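# Stovaditz Textile Handling Set – README

Release 4, 10/17/22

## Contents

Stovaditz covers manual textile tasks handed over to a two-armed robot at the Barros workwear laundry in Tendotville. Each record holds joint positions, hand states and video from the head and the wrist, on a shared clock. The present release adds washer-side work: garments moved between basket and drum, and bags handled before sorting.

Files are grouped by task, then by shift. A shift folder contains 100 records at most. Records ended early by floor staff are kept and carry the flag `staff_stop`.
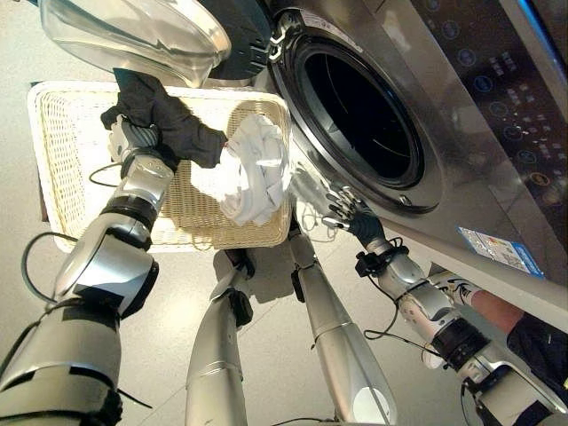
Stop reasons are typed in by whoever pressed the button, in their own words, and have not been tidied. Expect spelling variants. The field `stop_reason` is blank in release 2 and earlier.

## Working conditions

The laundry kept its staffing at 12 per shift when the robot station opened in March. Two posts changed. The loading post became a watching post, with the same pay grade and less bending. The sorting post took over pocket checks, which the robot does not attempt.

Bags are the slow item. Soft cloth, mesh and cords move under the fingers, and wrist video is often blurred while the hand is closing. Blurred footage is left in – use `blur_score` to filter it. Handling times for bags should not be compared with those for garments.
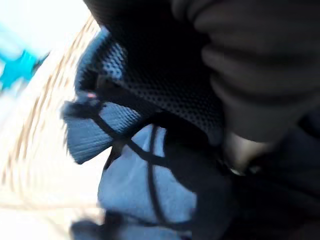

Zodwa Sithole asked that this file also record that the watching post is tiring in a different way, that four hours of it is too long, and that the rota should swap people at the break. The rota was changed to two-hour turns. Records from before the change have `turn_length` set to 4.

## Known limits

- One site only. Do not use the set to estimate staffing elsewhere.
- Task labels were made by Biron and checked once.
- Staff names and voices are removed. Audio is not supplied.
- Shift folders from the first week lack wrist video.

Contact: Stovaditz data desk, Biron, Tendotville | © 2022 Biron | Back to top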